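The Shelf Test

A shared workshop has spent months teaching a robot to handle groceries. Our writer went to see whether it was worth the trouble.

By Verna Kowalczyk

I have been invited to see a lot of robots that were going to change my life. Most of them were switched off when I got there. So when Stelios Tsakiris wrote to say that the members of Firnik, a shared workshop, had built one that could restock a store shelf, I asked him two questions. Would it be running? And could I pick the items?

Yes to the first, he said. To the second, he said they would rather I didn't.

Firnik rents its space by the year and splits it among people who mostly make furniture, bike parts and the occasional harpsichord. The robot crew is a small group inside the larger one. They call the machine Silex, and they have put 16 months of evenings into it. They bought a used store shelving unit and stocked it with soda, gum and chips, on the theory that a robot ought to practice on the kind of clutter it will meet.

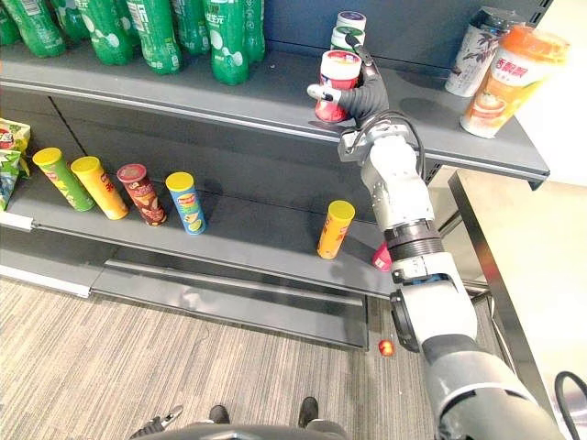
Silex takes a red-and-white container from the top shelf at Firnik.

The job looks easy until you stand next to it. A container that a child would grab without looking has to be found, approached, wrapped in fingers and brought clear of its neighbors. Tsakiris talks about this with real affection. I kept thinking about the teenager who used to fill the shelves at my corner store while arguing on the phone.

The crew says Silex gets through a practice list without help on most nights. I asked for the log. There is one, kept by Myrtle Obi, and to her credit she handed it over without a speech. It covers some 300 attempts since May. Her notes are short and a little brutal. "Squeezed." "Wrong side." "Let go early." Several pages carry the single word "lighting." What the log does not have is a column for how long each attempt took, and I think that is the column a store owner would turn to first.

Obi agreed it should be there. She also said speed was never the point, a thing I have heard from every builder of a slow machine.
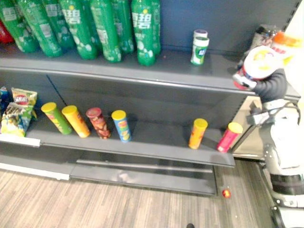 A can held at a tilt near the front corner of the unit, with chip tubes on the shelf below.

Then there is the money. Tsakiris puts the parts bill at the price of "a decent used pickup," and would not go lower or higher. The hand was the worst of it. The crew's first one, a kit they named Malico, wore out its finger joints in a single winter, and two members quit over whether to replace it or go back to a plain two-prong claw. The people who wanted fingers won. I am still unsure they were right. A shelf of cans and tubes does not obviously call for fingers, and every joint is one more thing to strip, clean and put back together on a weeknight.

The crew's answer is that cans are only the start. Ask what comes after cans and you get a long list: boxes, bags, laundry, tools, things dropped on the floor. I asked which of those Silex could do now, and the list got shorter.
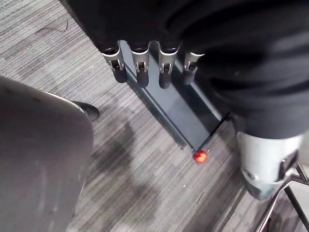 Booker Nakamura told me I was grading the wrong thing. "You're treating it like a product," he said. "Go ask the harpsichord guy how many he's sold." He added that he had learned more about motors, wiring and his own temper in one year on Silex than in the ten before it, and that he would pay his share of the bill again tomorrow.

Fair enough, as far as it goes. If Silex were presented as a hobby, I would have written a different and kinder article. But the invitation I got said "restock a store shelf," and the crew has a four-page plan for placing a second machine, already named the Nakamura, in a real shop by next spring. You can't ask to be judged as a harpsichord and then go looking for a grocer.

I put that to Tsakiris. He thought about it longer than I expected, and said the plan might have been written on a good night.

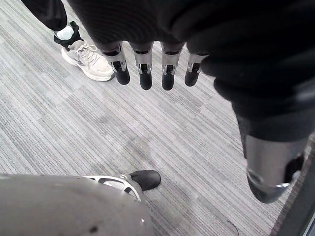
He does have a case for the hand, and it is better than the one in the plan. Commercial arms come sealed, he said, and when a finger fails you ship the whole thing off and wait. At Firnik they can open the hand on a bench, swap a worn part and be running again the same evening. Obi's log backs him up. Since the second hand went on, the longest stretch of downtime was two days, and that was spent waiting for a screw.

I would like to see the same log a year from now, with the missing column filled in. Obi has already ruled the pages for it. Tsakiris has offered to let me choose the groceries next time, within reason, and I have started a list. It begins with a bag of oranges.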